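The bags come in on Wednesday, mostly. People drop them at the counter of Kiris, the repair shop Waqas Hashmi runs on the ground floor of a former print works in Beltivov, and by closing time the shelf behind him is full of things with torn corners, dead zippers and seams that have let go.

Hashmi, 53, fixes soft goods. He does not do shoes and he does not do clothes, with the exception of work aprons. What he does is covers, rolls, pouches, bags, tarps and the padded sleeves that musicians and electricians carry their equipment in. He started the shop after 2 decades at Macedo, a contract sewing firm that made carrying cases for other companies.

"I was on binding for most of that time," he said. "You sit at the machine and the tape goes through a folder and around the edge, and you steer. That was the job. I probably put binding on every kind of thing you can carry."

Binding is the strip of woven tape that wraps over the raw edge of a fabric piece and gets stitched down. Most people never look at it. Hashmi looks at it first.

"If the binding is good, the piece is usually worth fixing," he said. "The middle you can patch. I can put a patch on anything. But if the edge has gone all the way around, then I have to take it off and start over, and now you are paying me for an afternoon."

He charges by the job and writes the price on a paper tag before the customer leaves. If the work takes longer than he thought, the price stays where it is. He said he has been wrong about the time more often than he would like, nearly always on corners.

Corners are his favorite subject. A square corner on a bound edge has to be folded, which makes a lump, and the lump is what rubs against the floor of a van or the side of a locker. A rounded corner lets the tape run straight through. It needs a steady hand, because the outside of the tape has farther to travel than the inside and it will pucker if it is pushed.

"You slow down before you get there," he said. "People slow down when they are already in it, and by then it is too late. At Macedo they gave new people 46 practice corners before they were allowed on a real piece. I thought that was a lot. Then I saw my first 10."

He keeps tape in several colors but says blue and black cover nearly everything that comes in. Bright blue is popular with people who work in dim places, he said, since it shows where a black cloth ends.
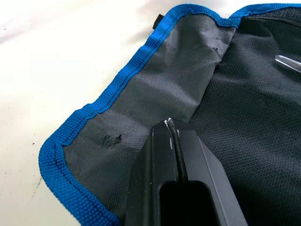 Blue binding tape around a black cloth, with mesh fabric on the right and a worn gray panel beside it.

Wear on the fabric itself is a separate matter. Hashmi sorts it into two kinds. Scuffing is the slow kind: the surface gets rough, then it starts to fray, and it can stay like that for years without turning into a hole. He tends to leave it alone. Heat damage is the other kind, and he asks about it at the counter, as synthetic fabric that has melted goes stiff at the edges of the spot and will not hold a stitch well.

"Somebody puts down a soldering iron, or a glue gun, and they say it was only a second," he said. "I'm not asking so I can tell them off. I need to know how far out to cut."

His patches are cut with round ends and sewn with two rows of stitching. On non-woven fabric he uses a longer stitch. Non-woven has no threads running through it, he explained, so a row of small holes placed close together works like the line on a sheet of stamps. He learned this on a customer's tool cover, which he then replaced at his own cost.

Mesh he finds harder to like. It drains and it breathes, and it weighs very little, but it snags, and a patch on mesh always shows. When a mesh panel goes he would sooner take out the whole panel. He buys it by the roll from a supplier in Tetedden, along with his tape and thread, and drives over in August to pick up most of what he needs for the winter.

The shop has two machines. One is a walking-foot machine that he bought used and has rebuilt twice. The other is set up for binding only and does not get moved, threaded with anything else, or lent out – he was firm on that last point. There is a cutting table along the back wall and a pegboard with his rulers and awls.

Asked what people could do to make their things last, he did not have much. Shake the grit out. Do not roll a cloth up wet. Cut a loose thread with scissors and leave it otherwise alone.

"They pull it," he said. "They see one thread on the inside of the tape and they pull it, and that's a lock stitch, so sometimes you get away with it. Then they do it again the next week. If you bring it to me with one thread loose, that's ten minutes. I'll probably do it while you stand there."

He has thought about taking on a second person and has shown a few people the binding machine. So far no one has stayed. The hours are fine, he said, but it is the same edge over and over, and some people find that they mind.

Kiris is open until 6 in the evening and closed on weekends. Hashmi asks that bags be emptied before they are dropped off.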